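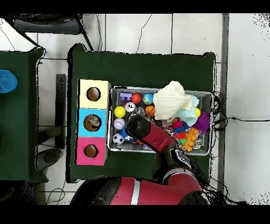 *Notia table set in use: arm in the bin, boxes on the left side of the table.*

# Notia Table Set with Working Rules

**Supplier:** Triltix, distributed in Canada by Ntuli
**Page revised:** June 26, 2023

The Notia Table Set is a small sorting station for a single robot arm. It is made for labs, training rooms and colleges that want every table to be arranged the same way and every operator to follow the same rules. The set includes the table cover, the bin, the boxes and a printed book of working rules. The arm, the gripper and the objects to be picked are not included.

Many of our customers buy it mainly for the book. You can read most of the content further down this page before you decide.

## What is in the carton

- Fitted cover in dark green, with enough cloth to hang over all sides
- Grey bin with raised rim
- Boxes in yellow, blue and pink, each with one round hole in the top
- Working rules, 35 pages, stapled, in English and French
- Wall card with the short version of the rules
- Blank log sheets
- Corner clips for the cover

Tables are not supplied. The cover fits the Erkby table in the standard size. For other tables please send us the length, the width and the height, and we will tell you if it will fit. A second cover for a side table can be ordered separately.

## Working rules, short version

The text is the same as on the wall card, with some notes added for this page. Where your own site rules are stricter, follow your site rules.

### Before the arm is switched on

1. Check that the cover is flat on the working surface. Clip the corners if the cloth moves when you pull it with one hand.
2. Put the bin where the arm can reach all of it without stretching fully. A bin on the right and boxes on the left is our usual layout, but you may turn it around.
3. The boxes may touch each other. They must not touch the bin.
4. Move cups, phones, tools and anything else not part of the task off the main table. A side table is fine for these, if it is outside the reach of the arm.
5. Lead the cables away from the place where the operator stands. Look at the full length of every cable before the first run of the day.
6. Push chairs and stools out of the reach of the arm.
7. Press the emergency stop and confirm that the arm does not move. Release it only when the person at the controls says so.

### Choice of objects

Mixed bins are good for practice, but choose the mix with some care.

- Hard balls roll. If one leaves the table, stop the arm first and pick up the ball after.
- Cloth and knitted items can be caught by a gripper and pulled along with other objects. Start with the cloth lying loosely at one side of the bin, and practise with it alone before you mix it in.
- Small plastic pieces tend to go to the bottom. Do not ask the arm to press for them. Shake the bin by hand, with the arm stopped.
- No glass, no batteries, nothing with a sharp edge and no food.
- Do not fill the bin so high that objects fall when the gripper goes in. Soft items may hang over the rim if they are not under the path of the arm.

### During the run

- One person controls the arm. A second person may watch, and may press the stop at any time without asking.
- Hands stay out of the bin and away from the boxes while the arm is enabled. "Paused" in the software is still enabled.
- Use the reduced speed setting for a new object mix.
- If the gripper pushes down on the contents and does not close, lift it straight up and try again from another position. After 3 failed attempts on the same object, stop and rearrange the bin.
- An object that sits badly in a box hole is left there until the run is ended. Please do not correct it with a finger.

### After the run

Park the arm clear of the bin, switch it off and write the log. The log sheet asks for the operator, the object mix, every stop and its cause. A stop pressed by mistake is also written down.

## Contact and force

Customers often ask if the set makes a station "collaborative". It does not. The cover and the boxes have no safety function. If people will share the space with a moving arm, you need a risk assessment for the complete installation – the arm, the gripper, the objects and the room. The instructions from the maker of your arm come first, and the relevant parts of ISO 10218 are a good place to continue. We can supply the drawings of the bin and boxes for your file, but we cannot do the assessment for you.

## Care

The cover can be machine washed in cold water and should be hung to dry. Do not iron it near the corner clips. Wipe the bin and the boxes with a damp cloth.

Inspect the box holes for cracked or raised edges every 2,000 cycles, or each August if your station is not used so much. Replace a box if its edge has become rough. The colours are sold one by one, so there is no need to buy all the boxes again.

## Questions we receive

**Can we use the set with 2 arms at one table?**
The rules in the book are written for one arm. Two arms can reach into each other's space and this needs its own assessment. Please write to us first.

**Must we use the same order of boxes?**
No. But write the order in the log, and keep it for the full session. Operators learn the positions quickly and make mistakes after a change.

**May we copy the rules?**
Yes, inside your own organization. You may also add your own rules, but mark them clearly so that the reader sees which ones are from Triltix.

**Is the green cover necessary?**
You can work without it. We use a plain colour so that small objects are easy to find on the table, and some cameras have less trouble with it than with a shiny top. If you change to another cover, choose one without a pattern.

## Ordering

Orders in Canada go through Ntuli. Please give the table size, the language for the wall card and the number of spare covers. For errors in the working rules, or a rule which you find unclear, write to Angharad Humphreys at Triltix. She edits the book and collects corrections for the next printing. Customers who bought the earlier edition can ask for the new wall card at no charge – the line about paused software was missing from the old one.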